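Tindunia Repair Notes

A text collection of household repair notes, written by the people who did the repairs.

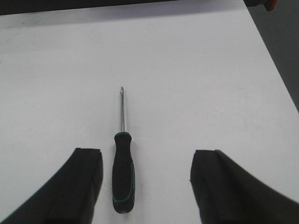
The collection holds 3,759 notes in English. Each note covers one repair, such as a dripping faucet, a stuck drawer or a lamp that flickers. Notes run from a single line to several paragraphs. The longest allowed is 2,000 words, and anything over that was split at a paragraph break.

Files

notes.csv — one row per note
topics.csv — the list of topic labels, with a short definition of each
splits/ — row numbers for train and test
CHANGES.txt — what changed between versions

Columns in notes.csv

id: a whole number, never reused
topic: one of the labels in topics.csv
text: the note as written, with names and addresses removed
fixed: yes, no or unknown
source: Fliltent or Haddad

Where the notes come from

Most were posted to the Fliltent message board before it closed. The rest come from the Haddad tool library, where members could fill in a card when they brought tools back. The cards were typed up by hand. Spelling was left alone in both sources, so expect "guage" and "flourescent" in many places.

Known problems

The "fixed" column is what the writer said at the time. We have no way to check it. Plumbing is overrepresented, and there is very little on gas appliances — the board did not allow those posts.

In version 2, 239 rows had the wrong topic after a sorting error. This is corrected in version 3. Another 230 rows have an empty topic and will stay that way, as the text is too short to tell.

Do not use the notes as repair advice. Some of them describe wiring work that is unsafe.

Loading

The files are UTF-8 with a header row. Text fields contain line breaks, so use a real CSV reader and don't split on newlines. The Priririer loader works from version 3 on; older copies need the delimiter set by hand.

Removal requests

If you wrote a note and want it taken out, open an issue with the id. Removed rows are dropped in the next version and listed in CHANGES.txt by number only.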